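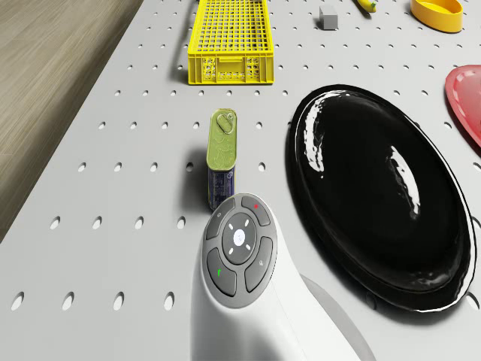 Pridenham市果蔬周转箱循环使用办法公布,6月起在Simard批发市场先行实施

本网讯 Pridenham市商务与市场管理局近日公布《果蔬周转箱循环使用管理办法(试行)》,对进入Simard批发市场的果蔬周转箱在规格登记、押金收取、清洗消毒、破损报废等方面作出统一规定。办法自6月起在Simard批发市场施行,试行期满后由市商务与市场管理局组织评估,再行确定是否扩大至Bulura河沿岸的其他交易场所。

据介绍,Simard批发市场承担全市大部分果蔬的集散任务,上游连接Bulura河两岸的种植农户和外地供货商,下游面向农贸市场、社区菜店、学校食堂及餐饮单位。长期以来,市场内各经营户使用的周转箱由其自行购置,规格不一,堆码高度难以统一,装卸过程中挤压损耗较为突出。部分箱体随货物离场后未能返还,经营户须反复购置,费用最终计入销售价格。此外,场内缺少集中清洗条件,箱体清洗多由经营户在摊位附近自行完成,排水沟淤堵和地面积水问题时有反映。

市商务与市场管理局副局长Wayne Nguyen在情况通报会上表示,办法的起草工作自去年秋季启动,其间先后征求了经营户、承运单位、下游采购单位和环境卫生主管部门的意见,并对押金标准和返还时限作了多次修改。“周转箱看起来是小物件,牵涉的环节却很多,从田头装箱到门店上架,哪一段没有衔接好,损耗都会体现出来。”Wayne Nguyen说。

办法共13条,主要内容涉及以下几个方面。

一、规格与登记

办法规定,进入统一循环体系的周转箱分为3种规格,分别适用于叶菜类、根茎及瓜果类、浆果及其他易损品类。箱体应当可以相互嵌套或者平稳堆码,侧壁及底部应当留有通风孔隙,内壁不得有易刮伤果蔬表皮的毛刺或者锐边。经营户现有箱体经检验符合要求的,可以按规定折抵押金后纳入循环体系;不符合要求的,在过渡期内仍可继续使用,但不得与统一箱体混合堆码。

每只纳入循环体系的周转箱均须在Momel流转登记系统中建立记录,内容包括规格、启用月份、清洗情况和当前持有单位。系统由市场运营方负责日常维护,经营户可通过市场服务大厅的查询窗口或者自有设备核对本户名下的箱体数量。对登记信息有异议的,可以向服务大厅提出书面更正申请,市场运营方应当在3个工作日内予以答复。

承运单位在装卸货物时,应当与收货方当面核对箱体数量并确认交接。交接记录由双方各自留存,系统记录与纸质凭据不一致的,以双方签字的纸质凭据为准。

二、押金与返还

周转箱押金由市场运营方设立专门账户管理,单独核算,不得挪作他用。经营户领取周转箱时按规格缴纳押金,返还完好箱体后可以申请退还,也可以选择留存账户,用于抵扣下次领取时的应缴金额。账户收支情况按季度在市场公告栏公布,接受经营户查询。

箱体随货物离场的,返还时限为15日。学校食堂、养老机构等采购周期相对固定的单位,可以与市场运营方签订定期回收协议,由承运车辆在下一次送货时带回空箱,返还时限按协议约定执行。逾期未返还的,由市场运营方先行提醒;经提醒仍未返还的,从押金中扣除相应费用,并在Momel系统中注明。
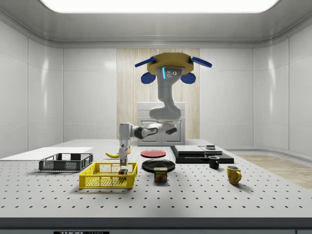 对于因道路封闭、极端天气等原因造成的逾期,办法规定经营户和采购单位可以提交说明,经核实后不计入逾期记录。征求意见阶段,不少从事长途运输的经营户提出,汛期Bulura河沿岸部分路段通行条件变化较快,返还时间难以准确预计。起草部门采纳了这一意见,在正式文本中增加了相应条款。

三、清洗与消毒

办法要求,返还的周转箱须经集中清洗、消毒和沥干后方可再次投入使用。清洗作业应当在市场北侧的集中清洗区进行,摊位、通道及装卸平台不得从事箱体清洗。清洗废水须经沉淀处理后排入市政污水管网,滤出的泥沙和菜叶残余由环境卫生单位统一清运。

集中清洗区原为市场闲置的冷库附属用房,改造工程已于春季完工,现已完成给排水、照明和地面防滑处理。清洗区按照“待洗、清洗、沥干、待发”的顺序设置作业区域,待洗箱体与已消毒箱体分设出入口,避免交叉接触。清洗用水的温度、消毒剂的使用浓度和接触时间,由市场运营方按照食品接触用具的有关要求制定操作规程,并报主管部门备案。

市食品安全检测中心将对已消毒箱体进行抽样检测。检测中心技术负责人I-seul Yoon介绍,抽样将覆盖不同规格、不同使用时长的箱体,重点关注箱底角部、侧壁孔隙等容易残留泥土和汁液的部位。抽样结果不合格的,同一批次箱体应当全部退回重新清洗,市场运营方须查明原因并作出书面说明。

“孔隙多的箱体通风性能好,对果蔬保鲜有利,但清洗难度也相应增加,喷淋角度和水压都需要调整到位。”I-seul Yoon说。她表示,检测中心已为清洗区作业人员编写了操作图解,内容包括箱体摆放方向、残留检查方法和消毒剂配制注意事项,并安排了上岗前的实际操作培训。

四、破损与报废

周转箱出现裂口、变形、嵌套困难或者登记标识无法辨认等情形的,应当停止使用,送交服务大厅检验。经检验可以修复的,由市场运营方组织修复后继续使用;无法修复的,予以报废并在系统中注销。报废箱体由具有相应资质的再生资源回收单位处理,不得流入市场作为食品容器再次使用。

正常使用造成的磨损,经营户和采购单位不承担费用。因抛掷、超重装载或者用于盛放油料、化学品等造成的损坏,由责任方按规格对应的押金标准赔偿。办法特别规定,盛放过非食品类物品的周转箱,无论是否破损,一律作报废处理。

对责任认定有争议的,当事人可以向市场调解室申请调解。调解室由市场运营方、经营户代表和市商务与市场管理局派驻人员组成,调解过程应当制作笔录。调解不成的,当事人可以依法通过其他途径解决。
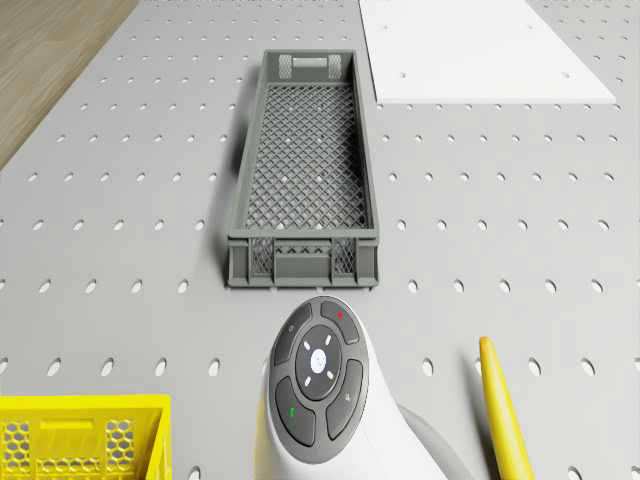

在过渡安排方面,办法明确了先易后难、分步推进的原则。首批纳入循环体系的经营户共27户,以根茎类和瓜果类批发为主,供货渠道和下游客户较为稳定。首批经营户已完成系统登记和箱体领取手续,市场运营方为其办理了自有箱体的检验折抵。叶菜类经营户由于每日进货时间早、周转频次高,将在首批经营户运行平稳后陆续纳入。浆果类经营户受季节影响较大,具体时间由市场运营方与经营户协商确定。

为配合办法施行,Simard批发市场对场内交通组织作了局部调整。空箱返还车辆统一由北门进入,沿外侧通道行驶至集中清洗区,卸箱后由东门离场;送货车辆仍按原有路线通行。凌晨交易高峰时段,外侧通道不得停放待装车辆。市场运营方在主要路口增设了指引标牌,并在服务大厅开设专门窗口,办理押金缴退、协议签订和登记更正等事项。

市教育主管部门已就学校食堂参与定期回收事宜下发通知,要求各校指定专人负责空箱的清点和存放,存放地点应当干燥、通风,与餐厨垃圾收集点保持距离。寒暑假期间,各校应当在放假前将空箱全部返还,不得留存校内。养老机构和医疗机构的参与办法由各主管部门另行通知。

对于Bulura河沿岸的种植农户,办法鼓励其在采收环节直接使用统一周转箱,减少中途换箱造成的损耗。农户可以由所在村或者合作组织集中申领,押金由合作组织统一缴纳。市农业技术推广机构将结合夏季田间指导工作,向农户讲解不同品类果蔬的装箱高度、衬垫使用和遮阳存放要求。Wayne Nguyen表示,田头直接装箱对农户的采收习惯有一定影响,有关部门将尊重农户意愿,不设参与比例方面的硬性要求。

在监督管理方面,市商务与市场管理局将会同环境卫生、食品安全等主管部门,对押金账户管理、集中清洗区作业和箱体报废处理等情况进行检查。市场运营方未按规定退还押金、擅自提高押金标准或者将不合格箱体投入使用的,由主管部门责令改正;拒不改正的,依照有关规定处理。经营户可以通过市场服务大厅意见箱或者市商务与市场管理局的公开渠道反映问题,反映人信息依法予以保密。

试行期内,市场运营方应当按季度报送运行情况,内容包括箱体领取与返还情况、清洗和抽检情况、破损报废情况以及经营户意见的办理结果。市商务与市场管理局将在试行期满后组织评估,评估中将听取尚未纳入循环体系的经营户的意见。评估结论和后续安排将向社会公开。

办法全文及押金标准、各规格周转箱技术要求等附件,可以在Simard批发市场服务大厅和各区商务主管部门办事窗口领取。有意申请纳入下一批循环体系的经营户,可携带营业执照复印件和现有箱体清单,到服务大厅专门窗口登记。

(市商务与市场管理局办公室供稿)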